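Chapter 3
Fare Classes and Seat Inventory

An airline does not sell seats. It sells the right to travel under a set of conditions, and two passengers in the same row may hold rights that differ in price, refund terms and baggage allowance. This chapter explains how those rights are grouped into fare classes and how a carrier decides the number of each to release.

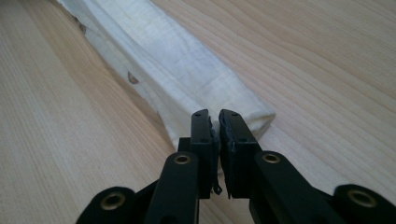 A fare class is identified by a single letter. The letter is tied to a booking limit - the highest number of seats that may be sold at that level before it closes. Limits are usually nested, so that a seat open to a low fare is also open to every higher one. The reverse does not hold.

Consider the Stunbridge route used throughout this book. The aircraft has 211 seats. Forsberg and Rønning studied 1480 departures on the route and found that the lowest class closed, on average, around 3 weeks before travel. Late bookings paid more, but they were also harder to forecast. 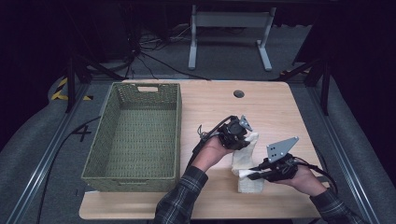 Why does an airline hold back seats that it could sell today?
A seat sold early at a low fare cannot be sold later at a high one. The carrier protects seats for late demand whenever the expected revenue from waiting exceeds the fare on offer.

Section 3.1 states this rule formally. Section 3.2 extends it to connecting trips, where one low fare may displace passengers on two flights - a case first treated by Skjelbred.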